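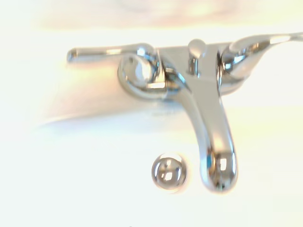

Progress report to the Deschamps Fund
Project: Britia, film listings for the Wuvcombe region
Prepared by Agathe Hamel
Period covered: up to the end of September

Dear colleagues,

Since the last report we have worked mainly on the catalog. It now contains 1,322 titles, and each one has a page with the director, the running time, the languages and the places where a person can watch it. Our target for the full grant period stays at 3,000 titles. We are a little behind the plan, because the older documentaries take much more time than we expected. Often the rights have passed from one company to another, and the only way to learn who holds them is to write letters and wait.

Streaming availability
The information about rental and subscription comes to us through Druvo. The connection works well for recent films. For short films it is weaker, and we still check these pages by hand. In August the prices were shown without tax for some days. This was corrected, and we have added a check that runs every night at 2:00.

Subtitles
Many readers wrote to us that they want to know, before they pay, if a film has subtitles. We have added this line to the page, next to the language. It is filled in for all feature films and for only a part of the documentaries.

Staff
We are three persons at the moment. One editor left in the summer and the position is open again — the new announcement is ready and waits for your approval, as the contract asks.

Budget
Spending is within the agreed limits, except for translation, where we have used the whole amount. I would like to move money from the travel line, which we have hardly touched. Please let me know if a short letter is enough for this, or if you need the complete form.

Next steps
Finish the documentaries from the regional archive, open the search by director, and test the pages on older phones.

With kind regards,
Agathe Hamel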